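Ballbridge House, Housekeeping and Rooms Meeting
Minutes, October
Held in the breakfast room, Wednesday, 2:00 p.m.

1. Previous minutes
Approved with one correction. The carpet cleaning quote from Gill was $747 for the second floor only, not for both floors.

2. Bedding
The change to white duvets is finished in 13 rooms. The dark gray pillows stay in use alongside the white ones until they wear out. Laundry asked that duvets be shaken out and checked before they go down the chute, as small items keep turning up in the machines. Agreed.

3. Bedside area
Bedrooms have the light switches and power socket together on one wall plate above the nightstand. Guests have asked for a lamp as well. It was felt that a lamp would take up too much of the nightstand top. No lamps to be ordered this year.

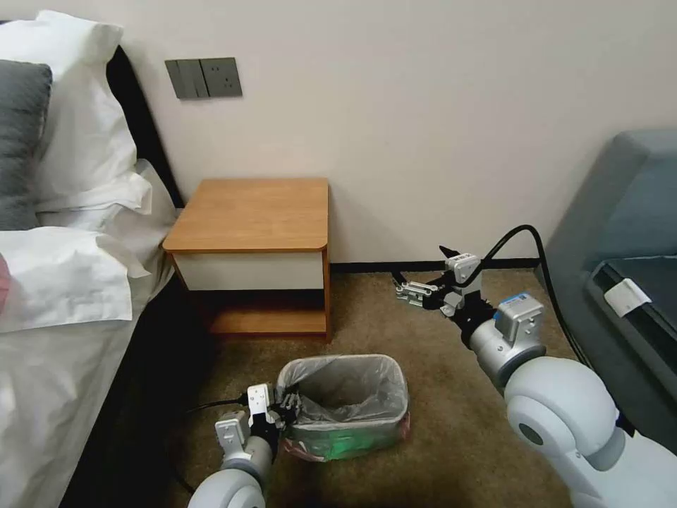 Nightstand shelves and drawers are to be checked at every checkout. Three phone chargers were handed in last month, all from drawers.

4. Trash bins
Bins are to stand on the carpet by the nightstand and be lined every time, with the bag folded over the rim. The present bags from Drasteo tear easily. Fasora has offered a carton of 70 to try. Trial to start on the second floor.

5. Vacuuming
Dust is building up along the baseboards and under the edge of the bed bases. The narrow nozzle is to be used there once a week. The spare vacuum is still out for repair.

6. Other business
Room 3 needs a new door stop. Added to the repair list.

Meeting closed at 2:50 p.m.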